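Chapter 7
The Line and Where It Stops

Most people can tell a poem from a grocery list at ten feet, and they do it by looking at the right-hand margin. Prose runs until it hits the wall. A poem turns around early, for reasons of its own, and much of this chapter is spent asking what those reasons might be.

Beginners tend to break a line where they would take a breath. This works well enough, provided the poet has healthy lungs and nothing much to hide. Conall Hennessy broke his early lines that way, and the 70 poems in Drudovine sound like a man reading aloud on a staircase. By his second book, Skiritz, he had begun to stop in the middle of phrases, and his reviewers began to complain, a sign that they were finally paying attention.
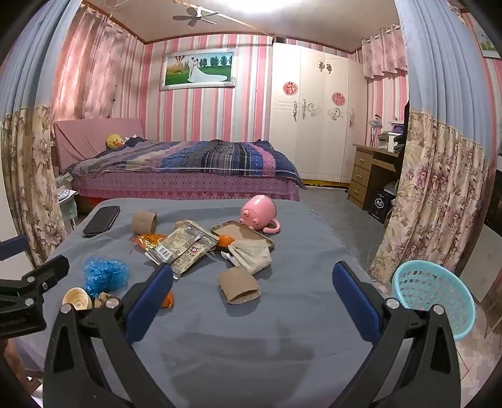
Fig. 7.1 A phone and two cardboard rolls on a grey cloth.

A line that stops where its sentence stops is called end-stopped. A line that spills over into the next is enjambed, a word borrowed from French and mispronounced in classrooms ever since. Neither is better. A page of nothing but end-stopped lines can feel like being handed bricks, and a page of nothing but enjambment can feel like being pushed down a hill by someone who means well.

Imre Szűcs, whose long poem Grotetti has 396 lines and four periods, is our main company in this chapter. Read the first 85 lines before going on - aloud, if your roommate will stand for it. Mark each place where you wanted to stop and the poem didn't. Keep the marked copy, as you will need it for the exercises on page 430.

7.1 The End-Stopped Line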